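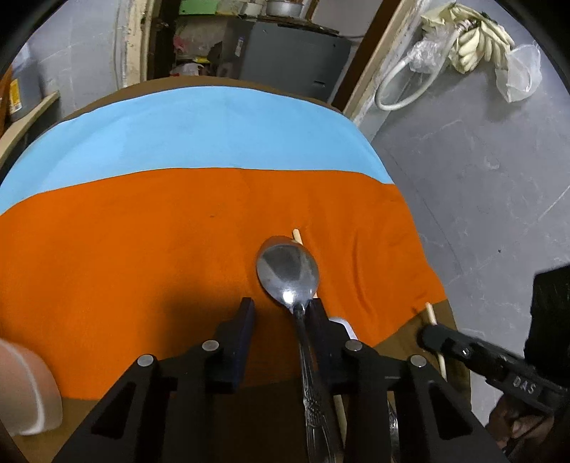

Stainless steel grades should be printed on cutlery

Most cutlery sold in Britain carries a maker's name and, if the buyer is lucky, two figures such as 18/10 or 18/0. The first is the nominal share of chromium, the second that of nickel. Neither mark is required, and the terms "fine steel" and "hotel quality" say nothing about the alloy.

The grade matters in use. Steel without nickel is magnetic, costs less and pits sooner when left in salty water. Table knives are a separate case: the blade needs a hardenable steel with more carbon, and it will stain before the fork beside it does. A set sold under one grade is therefore often wrongly labelled for a third of its pieces.

In November I went through the Vandetti trade catalogue, which lists 434 patterns. The grade was given for 149 of them. Thickness was given for 6. Tronach prints both on the box, and its prices are no higher for it.

Caroline Mussa, who buys for the Kimaro canteens, has argued that a stamped grade would add cost to short runs. I doubt this. The maker's name is already struck into the back of the handle, and four more characters can go on the same die. Old stock could be sold through unmarked.

A magnet will separate the common grades at home, but it cannot tell 18/8 from 18/10, and shops do not welcome customers who try it at the shelf.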